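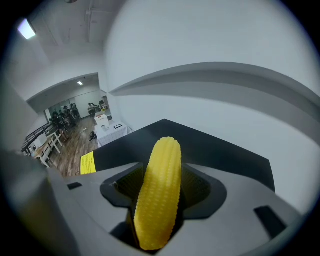

Home Reviews Baby Toddler Days Out Contact

Gollmont Bedside Night Light – our verdict

We've had the Gollmont night light since May, when my friend Gintarė passed on a voucher she wasn't going to use, and I've been meaning to write it up ever since. My youngest is 2 and has decided that bedtime is a personal insult, so I was ready to try anything!

Setup took me 5 minutes, most of it hunting for a screwdriver (the battery cover has one of those tiny screws). The amber setting is lovely – just enough to find a dropped pacifier without waking everybody up. The white setting is way too bright for our room and we never use it.

The box promises up to 100 hours on a charge. I haven't kept track, but I plug it in on Monday and it's usually still going at the weekend. My one real gripe is the button, which clicks so loudly that I've started holding my breath when I press it. The cheaper Leleo one we had before was much quieter, but it died on us after a winter.

Would I buy it again? Yes, in the sale.

Shares 400 Comments 5

Search this blog Go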